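4. Adding short story collections to a Groker library

This section applies to Groker 3 with the Flarnska reader installed. Complete section 3 (Account and storage) before you start.

A story collection is stored as one parent record (the book) and one child record per story. Reviews and reading notes can be attached to either.

4.1 Creating the parent record

1. Open Library and select New > Collection.
2. Enter the title as printed on the title page, not the cover. Cover titles often drop the subtitle.
3. Enter the author. For translated books, enter the translator in the Translator field. Do not add the translator as a second author -- this splits the author index.
4. Set Original Language and Reading Language.
5. Select Save.

Note: Titles are limited to 120 characters. Longer titles are shortened in list view but kept whole in the record.

4.2 Adding the stories

1. Open the parent record and select Contents.
2. Type or paste the table of contents, one story per line.
3. Select Split. Groker creates a child record for each line.
4. Check the order. Drag any story that is out of place.
5. For a story that first appeared elsewhere, fill in First Published.

Caution: Running Split a second time deletes all child records and any notes attached to them. To add a missed story, use Add Line. 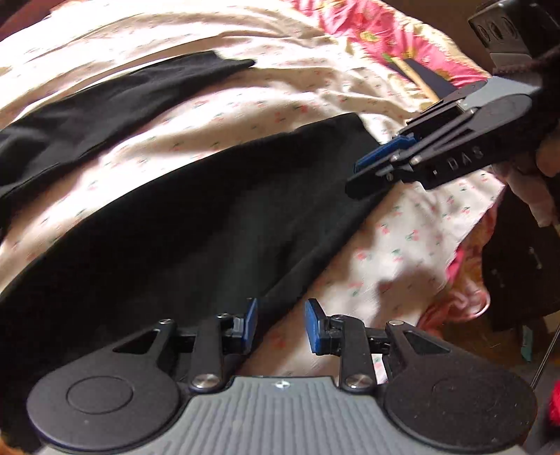
Ayten Ağca writes that linked stories gave her trouble at this step: her collection had three parts with headings, and Split turned each heading into a story. She put a # in front of the headings and ran it again before adding any notes, and the parts came out correctly.

The # mark works in all versions covered by this guide. Headings do not count toward the story total.

4.3 Attaching a review

1. Open the book or the story.
2. Select Review > New.
3. Enter the text. The limit is 2000 words.
4. Set Visibility to Private, Mosoti Group or Public.
5. Select Post.

Drafts are saved every 30 seconds and kept for 1095 days. A posted review can be edited, but members of a Mosoti group will see the earlier version until they reload the page.

Note: Star ratings on single stories are not averaged into the book rating. Rate the book separately.

4.4 Importing from Prilex

Prilex files carry no child records. Import the file first, then follow 4.2 for each collection. Reviews in the file are attached to the parent record and can be moved with Review > Reassign.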